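September 28, 2026
Starting block footplate – notebook, Brallik workshop

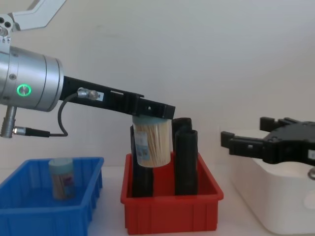 Second session on the rear footplate for the 400 hurdles blocks. Last time I left it with the new rubber glued on and the angle set to the middle notch. The glue has held along the top edge but lifts at the bottom left corner when I push a spike plate into it with my thumb. I pulled that corner back, cleaned both faces and stuck it again with the Kokkonen adhesive. It stays under the clamp until tomorrow.

Moved on to the rail. The complaint from the club at Fovberg was that the rear block walks back a notch during the start. I put the rail in the vise and loaded the block with the lever, starting low and going up. Nothing moved on the first 3 pulls. On the fourth the pawl rode up the tooth and dropped into the next slot. Same thing on the fifth. With the pawl out, the leading edge is rounded over on one side only, so it has been seating crooked. The spring looks fine and I put it back as it was.

Filed the pawl square and tried again. 5 pulls at the same load, no slip. I don't trust a filed part for competition because the hardening is probably gone where I cut it. Need to order new ones from Avuvel, two per block, and ask if they still make the older width. The newer ones are wider and would need the slot opened up, and I would sooner not touch the rail.

Angle check on the front plate: set to 70 on the scale, digital gauge read a bit under. The scale sticker has shifted. Marked the true position with a scribe line and left the sticker alone for now. Sutrisno Ngau wants all the stickers replaced with engraved marks before the indoor season opens in January. Fine by me, but the plates have to come off the rails for that, so it should wait for the pawls.

Track pins: three of the set have bent tips. Straightened one and it cracked, so the other two go in the scrap.

To do
– take clamp off the footplate, check bottom left corner
– Avuvel order: pawls, older width, plus pins
– repeat the lever test with a new pawl, same load, 5 pulls
– ask Sutrisno what depth he wants for the engraving
– second rail from Fovberg still in its bag, not looked at yet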